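Ondley Community Orchard Group
Minutes of the March meeting, 7.30 pm, back room of the Grimard Hall

Present: eleven members, with Pankaj Kushwaha in the chair. Apologies from the Benítez family.

1. Last minutes
Agreed, with one correction: the damson by the lower gate is a Shropshire Prune and was wrongly put down as a Merryweather.

2. Grafting day
What a turnout! All the rootstocks were used up by lunchtime and several people went home with a tree they had grafted themselves (labels, please, everyone, in pencil, as the pen washes off). Pankaj will order more M26 for next year and a few M9 for people with small gardens. We still need scion wood from the old russet on Dirkeck Lane, and the owner is happy for us to come and cut some.

3. Money
Balance stands at £1,426 after paying for stakes and ties. Plant sale brought in £386, our best yet, and the rhubarb crowns went in the first half hour. We are aiming for £2,000 before we commit to the second-hand apple press.

4. Newsletter
The spring issue is nearly there and it looks lovely. Blossom map on the front, pruning notes in the middle, puzzle page at the back. Page six as it stands:
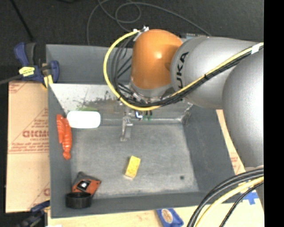
Page 6. KUKA robot arm over a grey bin.

Copy for the remaining half page is wanted by the end of the month. Recipes are very welcome, especially anything that uses up last year's bottled plums. Delivery rounds as before, except that Mill Rise is now split in two.

5. Wassail
Everyone wants to do it again, and with more lanterns! The school choir has already asked for the words. Agreed to start at 5 pm next time so the little ones can stay for the toast, and to find a bigger pan for the cider.

6. Any other business
Canker on two of the Bramleys, to be cut out on the next dry morning. Bring loppers and gloves. The water butt tap still drips.

Next meeting in the same room, 7.30 pm. Cake rota: Pankaj, who has promised the ginger one.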